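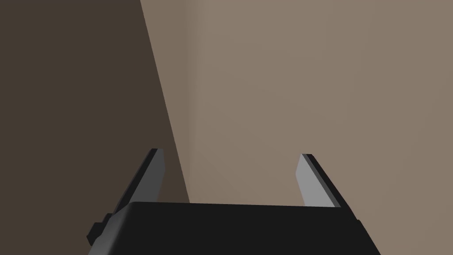 A dike is what's left when molten rock pushes up into a crack in older rock, cools there, and hardens into a wall. Over a very long time the softer ground on either side wears away and the wall is left standing on its own, and we are lucky enough to have a fine pair of them at Petton. If you have never seen a set like ours, think of the two fingers sticking up from the broad black body of a gripper, one near each end, with open space between them. Our walls stand up from the dark hump of Brouwer Ridge in much the same way, though they are a good deal more crumbly! We get a lot of letters about them, so Imogen Bickerstaff and I have gathered up the questions that come most often.

Is Petton a volcano?
Not by itself, no. The volcano that fed the dikes was worn down long before there were people here to look at it, and what you walk over today is part of its plumbing. The old vent was probably somewhere north of Akby, but the rock there is buried under gravel and we can't show you a crater, much as we'd love to.

Could it erupt again?
We don't expect it to. There is no sign of fresh magma under the district, and the spring at Parard (people do ask about the spring) is cold all year round.

What are the dikes made of?
Basalt, mostly. It's dark gray and fine-grained, and on the rusty weathered faces you may find little pits where gas bubbles were trapped. The edges of each dike are finer than the middle, because the magma chilled quickly where it touched the cold rock. Bring a hand lens if you have one - the difference is lovely once your eye gets used to it.

Why does the rock break into blocks?
Basalt shrinks as it cools, and the shrinking opens cracks. In a dike those cracks tend to run straight across from one side to the other, so parts of the wall look like a stack of firewood seen from the end. Jarlath Lenihan's booklet, "Walls of Petton," has very good drawings of this on page 50.

How hard is the walk?
Easy at first and then rather steep. From the parking area it is 2,000 feet of level gravel path to the foot of the ridge, followed by 514 steps up to the viewing spot. Take your time on the steps. There's a bench partway, and the view toward Akby from it is nearly as good as the one at the top.

May I take a piece home?
Please leave the walls alone, and that includes the loose blocks at the bottom. We do keep a box of chips from the old road cutting at the hut, and children are very welcome to choose one.

When is the best time to come?
I'm partial to February myself, when the low sun picks out every crack in the rock, but the steps can be icy and you'll want proper boots. Summer visitors should start early and carry more water than they think they need.

Do you run guided walks?
Yes, for groups of 5 or more. Write to Fitriani Wibisono at the hut and tell her whether anybody would like to skip the steps, as she has a very nice route along the bottom too.

Page last updated 12 Oct 2021 by Paraskevi Mavromatis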